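Before You Trust the Score: Rules for Simulated Manipulation Tests
Speaker notes, Marcela Ondrejka, Monday, November 18, 2019

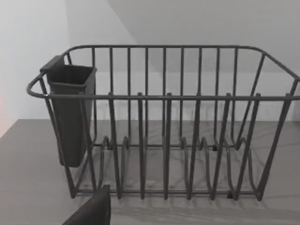 Slide 1. Start with the scope. These rules cover tests run in simulation before any hardware time is booked. They do not replace the cell safety review. Say this early; at Hedovitz the question came up three times.

Slide 2. Freeze the scene. One version number covers geometry, masses, friction values and lighting. If any of them changes, the number changes, and old scores are not carried over. Mention Millard: 400 runs had to be thrown out after a friction value was edited in place.

Slide 3. Collision shapes. Thin rods are the hard case. A convex hull around a wire dish rack closes every slot, and a plate will rest on top of geometry that the renderer does not show. Rule: the collision mesh is reviewed next to the visual mesh, by a person who built neither. Attachments such as a utensil holder get their own body and their own check. Pause for questions – Yaroslav Hnatiuk will ask about solver cost.

Slide 4. Contact limits. Log finger force against fixed objects at every time step. A run that reaches the goal but passes the limit is scored as a failure. No averaging over the run.

Slide 5. Sample size. Minimum 50 seeds for a change request, 400 for a release. Seeds are listed in the report. Rerunning a failed seed is allowed for debugging only, and both results stay in the log.

Slide 6. Results from Zimunow. 1,460 runs, 84 force violations. Most were in the approach phase, before the grasp. The old success metric counted all 84 as passes. Leave this slide up for a while.

Slide 7. Reporting. State the scene version, the controller version, the seed list and the limit used. Kvido Halás has the template; the January revision adds a field for mesh review. Procházka uses its own form – same fields, different order.

Slide 8. Open points. Soft objects are not covered. Sensor noise has a draft section, not yet agreed. Comments go to Eduard Zeman.

If time is short, skip slide 7 and go straight to 8.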